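The Grey Box

The night shift at Skistov ended at 3, but I stayed at the table. My father had worked in the same hall, when the sign outside still said Meireles, and he told me that a switch remembers every hand. I was 16 and I laughed at him.

Now the grey box lay on the mat, with its black selector and its green buttons. The orange cap stood in the far corner, behind the little dark capacitors. I knew this table better than my own kitchen. 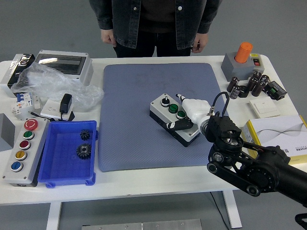
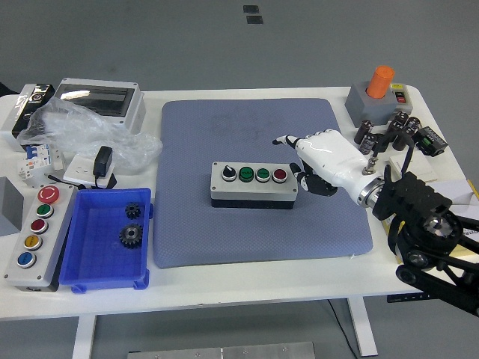
The control box on its mat, with the orange cap at the back right corner.

In the morning a van would take everything to Studport. I put my thumb on the selector and turned it two positions – slowly, as he used to do. It made a small click. I waited a moment for the colour of some lamp, although there was no lamp, and then I went to look for my coat.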